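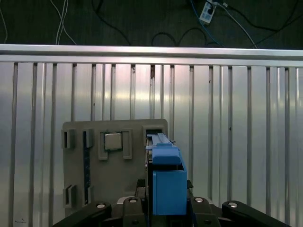
L'atelier ouvert par Purkance à Trindton promet d'apprendre le montage d'un ordinateur à des gens qui n'ont jamais dévissé un capot. La formule, présentée à la presse mercredi, repose sur des panneaux d'exercice : une plaque grise aux coins arrondis, dressée contre une paroi de métal nervuré, avec des supports en relief où viennent se loger les composants. On y trouve une longue barrette sombre qui ressemble à un module de mémoire et, dans un étrier en forme de U, une puce carrée au dessus argenté qui a tout l'air d'un processeur. L'idée est séduisante. Reste à savoir ce qu'on en retient une fois rentré chez soi, devant une vraie carte mère.

Le programme s'appelle Elolano. Il compte 11 séances, vendues ensemble, et vise les demandeurs d'emploi, les employés de petites entreprises et, selon la plaquette, « toute personne curieuse de comprendre sa machine ». Cela fait beaucoup de monde. La première session a réuni 71 inscrits en octobre, pour 100 places proposées. Purkance parle d'un succès. On peut aussi remarquer que l'inscription était gratuite jusqu'à la fin du mois et qu'elle ne l'est plus.

La société met en avant la répétition du geste. Prendre la pièce, repérer le sens, l'aligner, l'insérer, recommencer. Le support vertical aurait l'avantage de laisser voir toutes les positions d'un seul coup d'œil et de prendre moins de place qu'un établi. Admettons. Mais un ordinateur de bureau s'ouvre le plus souvent couché sur une table, avec des câbles d'alimentation qui gênent la main, un ventirad qui dépasse et une vis qui finit toujours par rouler sous la carte. De ces contrariétés, qui font l'essentiel du métier, la plaquette ne dit pas un mot.

Nighat Dogar, réparatrice installée depuis longtemps à Trindton, a assisté à la présentation et n'en est pas sortie convaincue. « Placer une barrette, ça s'apprend en dix minutes. Ce qui est long, c'est de comprendre pourquoi la machine ne démarre pas quand tout est en place », explique-t-elle. Elle reconnaît au dispositif un mérite : les débutants n'y abîment pas de matériel coûteux. « Pour une première heure, je veux bien. Pour 11 séances, il faudra me montrer le reste. »

Le reste, justement, demeure flou. Le diagnostic de panne occupe 3 séances sur le papier, sans que le contenu en soit détaillé. Le nettoyage, la pâte thermique et les précautions contre l'électricité statique sont renvoyés à un livret. Ce livret n'était pas disponible lors de la présentation — il serait « en cours de relecture ». Quant à l'attestation délivrée en fin de parcours, elle porte le seul nom de Purkance et ne correspond à aucun titre reconnu. La société indique avoir entamé des démarches, sans en préciser la nature ni le calendrier.

Les panneaux sont fournis par Sengar, petit fabricant de matériel pédagogique, qui assure pouvoir changer les supports au gré des générations de composants. C'est une réponse à une vraie objection, car les formats de mémoire et les sockets ne restent pas longtemps les mêmes. Le prix des supports de rechange n'a pas été communiqué. On ignore aussi qui le paiera, du centre ou des stagiaires, la question ayant reçu deux réponses différentes dans la même matinée.

Purkance annonce un bilan au printemps et envisage déjà d'ouvrir un second atelier si les inscriptions payantes suivent. Aucun chiffre d'abandon n'a été fourni pour la session d'octobre. Interrogée sur le nombre d'inscrits allés jusqu'au bout, la direction a répondu que les données étaient encore en cours de traitement.

Les inscriptions pour la prochaine session sont ouvertes à l'accueil de l'atelier.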